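Capítulo 2
El puesto de trabajo después del robot

Todo manual de automatización empieza con una promesa: la máquina se quedará con lo aburrido y las personas con lo interesante. En Jimix, una planta dedicada al desmontaje de ordenadores de sobremesa, la promesa se cumplió a medias. El proyecto Fehr llegó en julio con un brazo robótico, una pinza y una presentación de 95 diapositivas. Los operarios recuerdan sobre todo las diapositivas.

El plan parecía sencillo. El brazo retiraría cables, discos y memorias; el técnico abriría la carcasa y supervisaría. Quien haya metido la mano en un ordenador de oficina sospechará dónde estaba el problema: en los cables, que no figuran en ningún plano y van por donde quieren.

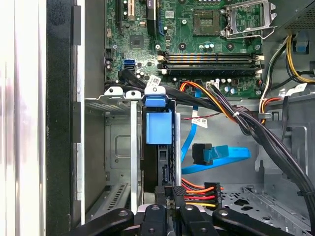 Carter McIntyre, responsable de la línea, había calculado el ahorro con un chasis ideal, de esos que solo existen en los catálogos. Dale Girard, técnico con 13 años en la casa, pidió que se incluyera en el cálculo el tiempo de apartar mazos de cables. Le respondieron que eso «no era una tarea». A los pocos meses ya lo era, con código propio en el sistema y una casilla en el parte de turno.

El caso ilustra lo que en este capítulo llamaremos trabajo residual: el conjunto de gestos que la máquina no asume y que el organigrama prefiere no ver. Sujetar, girar, apartar, pulsar un botón. Son gestos breves, mal pagados en prestigio y bastante difíciles de eliminar. 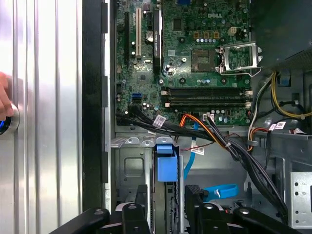 Figura 2.1. Reparto de tareas en torno a una torre abierta: un dedo humano junto al botón de encendido y la pinza sobre el chasis.

Tampoco conviene exagerar en sentido contrario. Girard reconoce que sus muñecas agradecen el cambio, y que discutir con el brazo cansa menos que discutir con McIntyre. Lo que reclamaba era otra cosa: que alguien le preguntara antes de dibujar el flujo de trabajo. En el apartado siguiente examinaremos cómo se redactó ese flujo y por qué su segunda versión la escribieron los operarios.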